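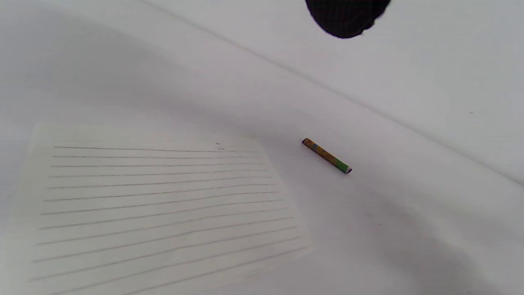 How much desk does a person need for writing a letter by hand? Less than most of us own, but the part you use should be white, flat and free of everything except the paper and one thing to write with.

I learned this from Kanako Uchida, who teaches letter writing in a room above the Trondel bookshop. I came to her in March with a bag full of pens. She asked me to leave the bag by the door. Her students begin with a lined sheet, a short stick of color and a white surface, and for the first hour they get nothing more.

I was a little disappointed, I must admit. In my country we are proud of our desks. My father had a lamp, a blotter, two ink bottles and a brass tray for the stamps, and I believed for many years that the tray made him write well. Kanako listened to this story with patience and then gave me my sheet.

The white surface is her strongest opinion. She has tried green felt, cork and a very nice dark table from Kovács, and she returned every time to white. On dark wood, she says, the eye keeps going to the border of the paper. On white the border becomes weak and you look at the lines instead. Some of her students work on a bare white top and others prefer a cloth under the hand. The cloth has one fault, that it makes folds, and a small stick likes to roll into them.

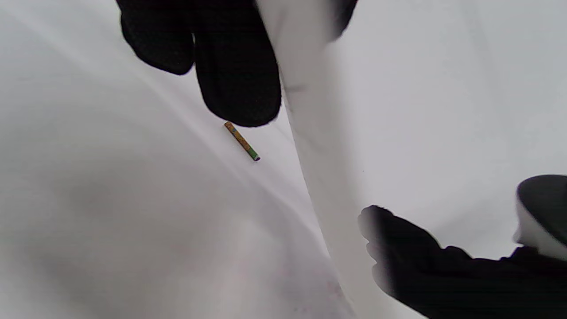
Short, slender and mostly yellow-orange: a small stick on white fabric.

About the size of the tool we had a long discussion. A long pencil is easier to hold, and I said so. Renji Kubo, who has followed the course for 2 years, disagreed with me. He finds that with a short one he makes smaller movements and gets tired later. He keeps his in an old tea tin and buys a new one only when the last cannot be held any more. I tried it his way for one page. My letters became smaller, but my thumb was hurting, so I can't say that he convinced me.

Color is more a question of taste. Kumiko Honda writes all her envelopes in green and her letters in gray pencil. Morag Gourlay uses any color for drafts and ink for the final copy. She has kept every draft since she started, 726 sheets by her own list, and she stores them flat in a Sondar box under the bed. 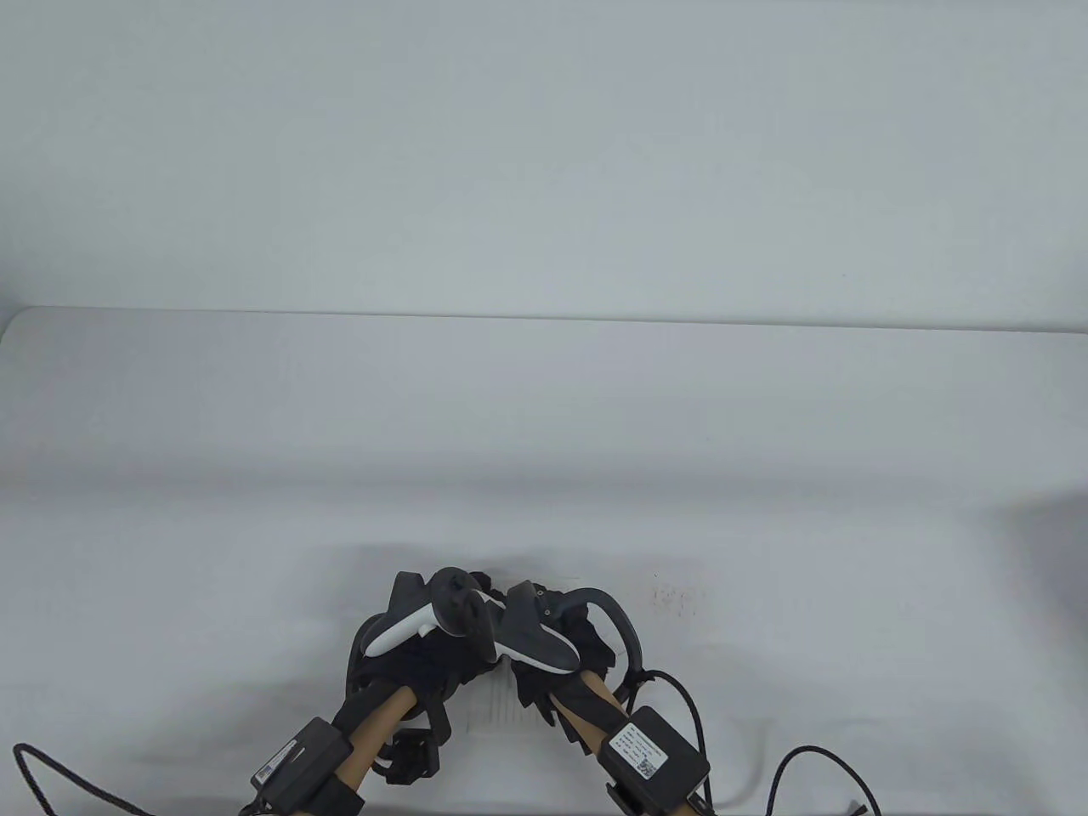

White tabletop, with a small white card or folded paper between the hands.

Paper is where Kanako allows some luxury, but a small one. She cuts lined sheets into narrow strips for practice, and on one strip you write one sentence only. If the sentence is bad you take a new strip. A pad of 50 sheets lasts her roughly a season this way. The full sheet comes when you know how your first sentence goes, and for me this took most of the morning.

Then there is the cleaning. I had expected advice about posture, and instead I received a soft brush. Small crumbs, from an eraser or from the bread at lunch, are easy to see on white, and if you pull your sleeve over them they leave a mark on the paper.

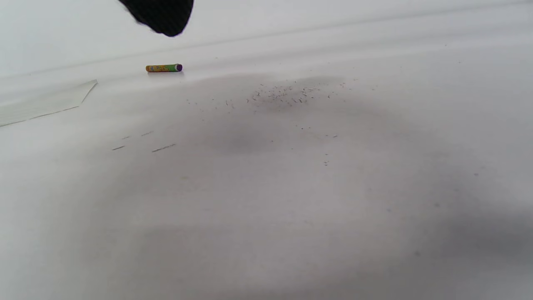 She brushes always away from the sheet and toward the far side of the table, before sitting down and again before folding the letter. At home I use a dry paintbrush and it does the same work.

My own desk is changed since that visit, though not completely. The lamp stays. The brass tray went to the shelf, where it now holds keys. On the desk I have a piece of white card, large enough for both elbows, and at 10 in the evening I put the lined paper on it and write to my sister. She answers by telephone, usually to ask what a certain word was supposed to be.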